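Acta de la reunión ordinaria sobre normas de manipulación automatizada

Fecha: 2025-07-16
Lugar: sala de reuniones de Herkoteck
Preside: Shakuntala Nautiyal
Secretario: Žydrūnas Ramanauskas

1. Aprobación del acta anterior

Se aprueba sin enmiendas el acta de la reunión de febrero.

2. Revisión de la norma interna de pinzas con dedos flexibles

La presidenta expone el borrador aplicable a la celda Cistelis. Se acuerda que toda pieza de ensayo se coloque plana y separada de los demás elementos de la mesa antes de habilitar el movimiento del brazo.
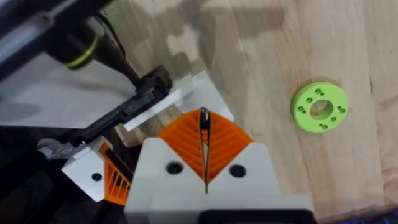

Departamento de Automatización y Normas Técnicas

El secretario recuerda que los dedos de nervaduras deben inspeccionarse al inicio de cada turno y sustituirse ante cualquier grieta o desprendimiento. El límite de uso queda fijado en 100 horas, con anotación obligatoria en el registro Stornero. La propuesta de ampliarlo a 205 se rechaza por falta de datos de desgaste.

3. Aproximación a la pieza

Se debate la altura de espera de la pinza. Se aprueba que la aproximación se efectúe siempre con los dedos abiertos y a velocidad reducida, y que el operador confirme la orientación de los taladros de la pieza antes del cierre. La presencia de sombras sobre la superficie de trabajo deberá consignarse en el parte cuando se empleen cámaras para la localización.

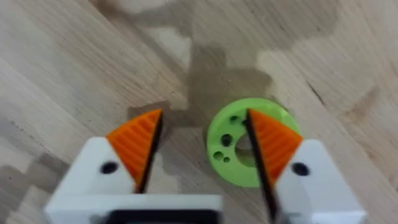 Figura 2. Pinza de dedos blancos con almohadillas naranjas abierta sobre la mesa, con el anillo verde de ensayo.

4. Acuerdos

Remitir el borrador corregido a los responsables de celda, que dispondrán de cinco días hábiles para formular observaciones.

Encargar a Žydrūnas Ramanauskas la redacción del anexo sobre paradas de emergencia.

5. Ruegos y preguntas

Se solicita que las fichas de mantenimiento se archiven en un único formato. La presidenta toma nota y traslada el asunto a la próxima reunión.

Sin más asuntos que tratar, se levanta la sesión.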